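Flunstead town budget, a thread. I read all 163 pages of the draft so you can get on with your evening.

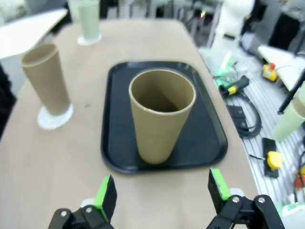

Paper cups, one of them on a tray.

Headline number first. The water and sewer fee goes up 20 percent. The town calls this a "rate alignment." My bill has been aligned before and it only ever goes in one direction.

The Jorndale road bridge gets its repaving pushed back again. It has now been "a priority for next year" in every budget since I moved here, so at least somebody values tradition.

Meanwhile Prulusier, the consulting outfit, gets a contract to study downtown parking. They studied downtown parking in the last budget too. Page 88 says the new study will "build on" the old one. I looked for the old one. The link goes to the dog license form.

Library hours: cut by 2 a week. Savings: $905 a month. I checked the table twice because I assumed a zero had fallen off.

Good news, and I mean it — the Bošković Park restrooms will be open through October. They're also getting a door that locks from the inside. Put that on the campaign flyers.

Public comment is at 7 p.m. in the old council room, the one with the loud radiator. You get three minutes each. Sign up at the desk before it starts, they're strict about it.

I'll be in the back row with my printout. It took most of a toner cartridge, which I'm told is not deductible.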